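Four months with the Stelel hand-held gripper kit

Posted 4 September 2018

I said I would write this up once the return window had closed, so I couldn't talk myself into sending it back. It closed last month and I still have the kit.

The Stelel is a two-finger gripper on a handle. You squeeze a trigger, the fingers close, and a small camera on top records what the fingers are doing. The recordings are meant to be used for teaching an arm the same job later. Stelel sells the hand unit alone or as a kit with a matching gripper that bolts onto a small arm. I bought the hand unit alone, because I already share an arm with Jiahui Hou and we wanted to see whether the recordings were any good before spending more.

I paid $127 for the unit and $22 for shipping from the Clonmont warehouse. The matching arm gripper is extra. The box had the printed parts, two sets of rubber pads, the linkage hardware, a bag of screws and a folded sheet of instructions. The camera isn't included. The sheet lists three that fit the mount and I had one of them in a drawer.

Assembly

The website says one hour. I took an evening and part of the next morning. Most of that went on the linkage. The bushings are a tight press fit and step 6 shows one going in from the wrong side. If you follow the drawing, the arm binds at about the halfway point of the squeeze and you have to press the bushing back out. I wrote to Stelel and got a reply two days later from Beatrice Mbwambo, who sent a corrected page and said new kits would ship with it. I haven't checked whether they do.

The screws are all one size, which I liked. The key that comes with them is soft, so use your own.

The pads

The pads go on with double-sided tape. Mine hold well in the middle and less well at the ends. They pick up every bit of lint on the table, and the edges get ragged with use. I wipe them with a damp cloth before a session and that helps for a while. A replacement set is $9. I looked at cutting my own from sheet rubber, and Jiahui did it for her Predevitz gripper, but the sheet she used was thicker and I'd have to redo the closing distance.

Grip on flat things is fair. Card and thin plastic are hard to get off a table with any two-finger gripper, and this one is no different. Anything with a side wall is much easier to pick up. Blocks, cups and small boxes have been fine. Round things roll away if you come in off center, and that is my fault more than the tool's.

Recording

I have 1591 clips so far. Of the last batch of 110, I threw out four, all because I had started squeezing before the recording began. The camera mount hasn't moved since I tightened it. The view takes in both fingers and a good part of the table, and I haven't wanted it any wider.

Glare is the main problem. My work table is pale wood and there is a light right over it. With the camera on automatic exposure the picture pumps up and down as the hand moves, so I lock the exposure at the start of a session now. A cloth would fix the glare too, but I want the clips to look like the table the arm works on.

The software is the weak part. It's a plain desktop program that copies the clips, trims the ends and writes out the finger width for each clip. It crashed on me twice with long sessions. It also forgets the output folder every time it is opened. The Song program that Jiahui uses is better in every way and costs more than this whole kit, so I can't complain too hard.

Weight and comfort

It's fine for half an hour. After that my wrist starts to notice. The handle is a little fat for my hand and Jiahui says it's worse for hers. A smaller handle is supposed to be coming in December. I'll probably buy it if it's sold separately.

Would I buy the unit again? For the price, yes. The fingers line up, the linkage has stayed smooth since I fixed it, and parts are easy to order. If you need software that you can hand to somebody else without sitting next to them, I'd look at other kits first.

One thing I was asked by email after my last post, and I'll put it with this one.
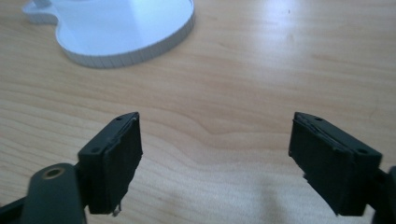
Can you use the Stelel hand unit if you don't own a robot arm?

The hand unit records fine without an arm, and the clips save as normal video files along with the finger width. You only need the arm and the matching gripper when you want a machine to repeat the job.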